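Folding by Hand, for the Robot's Sake

The robotics club at Steltholm spent its first term building arms. In its second it has put the arms on a shelf and taken up laundry. Members work in pairs of hand-held grippers, one for each hand, and fold T-shirts the way they want a machine to fold them later. The club calls the project Mellska, after the street where it first met.

The target is 1,623 usable folds by December. A fold counts if both grippers record from start to finish and the shirt ends up flat. Sessions run 90 minutes, and a practiced member can get through 20 shirts in that time. New members take longer, mostly because two fingers per hand are fewer than they are used to. 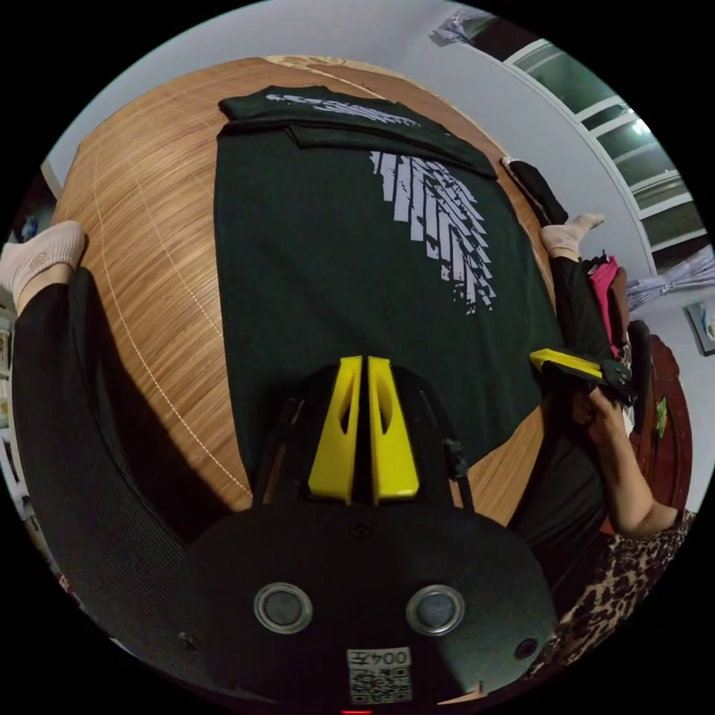 A dark green T-shirt on a round wooden table, with a yellow-fingered gripper in each hand.

Cloth is a hard subject for student teams. A block stays the same shape when it is picked up - a shirt does not. The club's early recordings used 14 different folding methods, one for nearly every member, and the model trained on them settled on none. The rules now allow two. Hem first is the favorite.

Printed shirts are kept in the mix on purpose, along with plain ones. Recordings are checked the same evening, and any with a dropped corner are marked and stored separately.

The club will take its results to the Gronow student meet, where the folding task allows one arm or two. It has entered for two. The Uliser team, also entered, is using one.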